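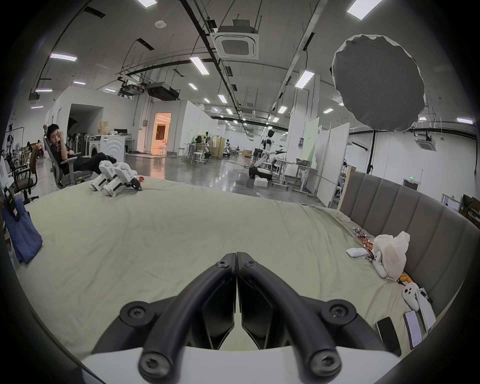 Is a local currency worth anything once you leave town?
Only what somebody there will give you for it, and for the Prudar that was zero at the bus station eleven minutes out. I tried. Coffee guy looked at both sides of the note and handed it back.

Notes from the open day at the Prudar exchange office, March 20, 2026. Typing fast, train soon.

Office is upstairs from a shoe repair place. Narrow stairs, sign-in sheet, name sticker. Nadja Mösli did the intro talk. One Prudar = one dollar going in, but you lose 8 percent changing back out. That's the whole trick, or most of it. Makes people spend instead of cash out. Shops hate the fee, shops also said they'd probably dump everything at the end of the month without it.

Nearly 28 thousand in circulation right now. Less than I'd thought. All of it backed by dollars in a regular bank account, which they showed us, balance and all, on a printout. Somebody asked who earns the interest. The office does. Pays the rent. Fair enough but I wish it was on the leaflet.

Then the printing. Paper notes come from a small shop called Gendo, numbered by hand stamp, with a foil strip. Wenceslao Trujillo passed a few around, including 2 fakes they'd caught in November. The fakes were bad. Color copier, no foil. One had still made it through three shops before anyone looked, so people clearly weren't checking, they just trusted whoever handed it over. Best part of the day for me.

Lunch on our own, paid in Prudar. Soup and bread, 14 for two people. Change came back half in dollars becuase the till was out of small notes. Happens a lot apparently.

Afternoon was the app, Stota. Brisa Xolalpa ran the demo. Phone to phone, no card fees, works ok. Questions got a bit sharp here. If it's all digital and all backed by dollars, what is it other than a gift card with a town on it? She said a gift card stops at the first shop and this keeps going, baker pays the miller, miller pays the mechanic. Asked how many times a unit moves on before it's cashed out. They dont have the number yet. I'd want that number before anything else.

Missed the last session (savings circles, Consuelo Aguirre), had to get my bag. Malou Eskildsen took notes and is sending them, will add when I have them.

Still have one five left. Keeping it in my wallet for next time.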